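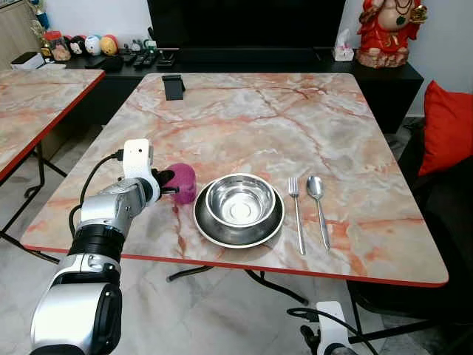
Figure 3. Place-setting task, head camera view.

4.2 Place setting in furnished rooms

The place-setting task was chosen to test whether a policy trained on staged tables in our laboratory would carry over to rooms that had been furnished by the people who use them. Each episode asks the robot to complete one setting from a written instruction and to stop when the last item is down. In Figure 3 the bowl is on its plate, the fork and spoon lie side by side to the right, and the left gripper holds the pink cup close to the plate on the other side. We treat the cup as a separate stage in the scoring. It is the only item whose position is given relative to the plate and which also has to be released upright, and its soft-looking outer surface gives the gripper a poor estimate of when contact begins.

Demonstrations were recorded by teleoperation with two arms. Three operators (Sundqvist, Obura and Hedlund) shared the work, and each was asked to use whichever arm felt natural for the item. We did not correct them when their choices differed. The full set contains 2317 demonstrations, of which 147 were kept back for validation and never used in training. Episodes in which an item was dropped and picked up again were kept, with the drop marked in the annotation file. An earlier version of the set, described in Tangen's internal report from October, left these episodes out, and the policy trained on it had no useful behaviour after a failed grasp.

Images from the head camera and both wrist cameras were passed to the policy at the same rate. The wrist views matter most in the last few centimetres, when the gripper may hide the item from the head camera. The head view is needed for the layout as a whole. Polished metal was a difficulty in both. The inside of a steel bowl shows bright rings that move as the head moves, and in early trials the policy sometimes reached for a reflection on the rim of the plate. We dealt with this by varying brightness and highlight strength during training, using the routine supplied with Ordale, our in-house annotation and replay tool. Depth readings on the same surfaces were too sparse to be of use and we left them out.

The table top raised a second question. Our laboratory tables are plain grey, while a marble pattern like the one in Figure 3 has veins that can be mistaken for the edge of a thin object such as a fork handle. We compared two policies, one trained on plain tops only (Juvico-P) and one trained on plain and patterned tops together (Juvico-M). Both had the same number of training steps and the same network. Each was run for 38 trials per room, with the starting positions of the items drawn from a fixed list so that both policies met the same layouts.

Juvico-M completed the setting more often in every room. The gap was widest for cutlery and small for the bowl, as might be expected from the size of the items. For the cup the two policies were close, and most failures came at release: the fingers opened unevenly and the cup tipped towards the plate. Slowing the opening helped, at a cost of about 12 seconds per episode once the extra checks are counted. We report results with the slower opening throughout.

A trial was scored by one person in the room and again from the recording by Ifans, who did not know which policy had been used. Where the two scores differed, the recording was taken as final. Most of the differences concerned cutlery that was parallel but turned slightly from the table edge - our written rule gave no limit on the angle, and we have since added one. The scores in Table 4 use the revised rule for all rooms, including those tested before it was written.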